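Teaching by hand is a trade and should be treated as one

Ailbhe Mac an tSaoi

For most of last year my job at Tredport was to sit in front of a pair of robot arms and move them through household tasks so that a program could learn from the recordings. I did tidying, sorting, wiping, and a great deal of picking up one thing and putting it next to another. The job advert called it "data entry (physical)". I want to argue that this was the wrong name, and that the wrong name does some harm.

The work goes like this. You hold two handles, and whatever you do with them the arms do a moment later. You start a recording, carry out the task, stop the recording and put everything back somewhere slightly different. Then you do it again. A batch at Tredport was 127 recordings of one task. Our set for August was 2000, shared between 6 of us.

People who have not tried it assume the skill is in not dropping things. You get past that in a week. The harder part is that you are always making small choices, and every one of them goes into the recording. You decide which side to come at an object from, and whether to move something out of the way first or reach round it. You pause before you close the fingers, or you don't. If I pause every time and the person on the next shift never does, the robot gets both habits with nothing to tell it which one fits.

I had one supervisor, at our Flenavach site, who understood this. She had trained apprentices in a joinery shop before she came to us. She would stand behind a new starter and ask, "Why did you go for that one first?" Often there was no answer. She didn't mind that, but she wanted the person to have one by the next day. Her group's recordings were slower than ours by a fair margin and the engineers asked for them by name.
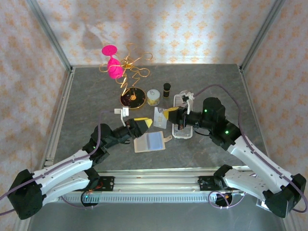

Speed is where most of the trouble comes from. We were paid by the hour but ranked by the number of recordings, with the list up on a screen by the kettle. I learned to be quick and I am not proud of all the ways I did it. I put objects back in nearly the same spot because it saved time. I avoided small, round or flat things, which are awkward to get hold of with two fingers and no sense of touch. When a grip slipped I threw the recording away and began again, although a slip followed by a recovery is one of the more useful things you can show a machine. None of this broke a rule. There was no rule about any of it.

The usual reply is that quantity smooths everything out. Gather enough recordings from enough people and the odd habits will cancel. I have heard this from engineers I respect, and for some habits it may well be true. It is not true for the habits everybody shares. If all of us avoid the flat card on the table because it is a nuisance, there is nothing to cancel against. The robot simply never sees a card picked up.

There is a fair argument on the other side about money. Akanda, the company we supplied, paid for volume, and an operator who stops to think costs more per recording than one who doesn't. A smaller set of careful recordings is also hard to sell to somebody who has never sat in the chair. I accept that. But we once had to discard 630 recordings from a single task because they had been done in the same order by the same three people, and I never saw that cost set against the time it would have taken to brief us properly.

What I would like is fairly modest. Operators should be told what the recordings are for. They should be able to write a line of notes against each one, and someone should read the notes. Slips should be kept and marked as slips. The ranking should go. New starters should spend a few days watching an experienced operator before they touch the handles, as they would in a kitchen or a garage.

Clokbridge, where I work now, does two of these things and is talking about a third. The job title there is "demonstrator". I was surprised by how much difference that made to me. I take longer over each task, and when I am asked why I went for that one first I can usually say.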